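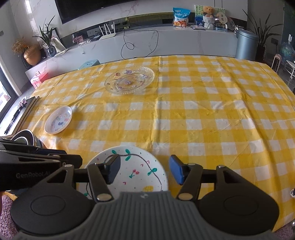 Our table with the yellow and white checkered cloth.

Getting old candle wax out of a cotton tablecloth?
Posted by Nithin Gounder, 1/23/22

Hi all, hoping somebody here has dealt with this. I've got a checkered cotton tablecloth I use pretty much every day, and a second one just like it that I put away after a birthday dinner without looking it over first. Dumb move. I pulled it out this week and there's a trail of red candle wax down one side, hard as a rock. I picked off the big pieces with my thumbnail but the color is still in there, and there's a greasy ring around each spot. I paid 41 dollars for the pair and the shop has closed, so I can't just go buy another. Do I iron it? Boil it? My sister says freezer, my neighbor says hot water, and I don't want to cook the red in for good. My washer is an old Kaimal with no delicate setting, if that matters.

Ilango Namboodiri
Your sister is right about the first step and the iron comes second. Fold the cloth so the waxy part is on top, put it in a bag and freeze it for an hour or 2. Then scrape with a butter knife, holding it nearly flat so you don't snag the weave. Once you've got all you can, lay plain paper towels under and over the spot and go over it with a warm iron, no steam. Keep moving to a clean bit of towel - if you iron over a soaked patch you just push the wax back in.

The red is a separate problem. That's dye, and it'll laugh at the iron. Dab rubbing alcohol on from the back with a white rag and be patient. Try a corner first, yellow can be touchy! Then dish soap on the greasy rings, leave it 20 minutes, and wash. Do not put it in the dryer until you're sure the stain is gone. I lost a really nice runner that way in March.

skurnska263
boiling water worked for me but mine was white wax so idk

bevden_mom
I'd follow Ilango's way, with one change: brown paper bags in place of paper towels, plain side down (the printing can come off on the cloth, ask me how I know). Mine took three rounds with the alcohol and there's still a faint pink patch - I put the bread basket on it.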